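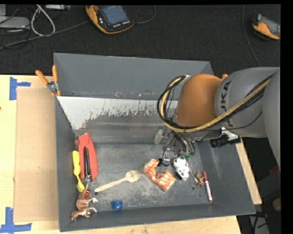

Fenura Rolling Tool Chest, Two Years On

I paid $130 for mine in December, when the garage was too cold to argue with. Assembly calls for 48 screws, and the bag held exactly that many, so credit where due. The drawers glide nicely until you put tools in them. Past 15 pounds the bottom one sulks — lift and pull, and it gives up. The casters are fine on concrete and hopeless on gravel. My old Takács chest weighed more and complained less. Three stars, and I'd probably buy it again on sale.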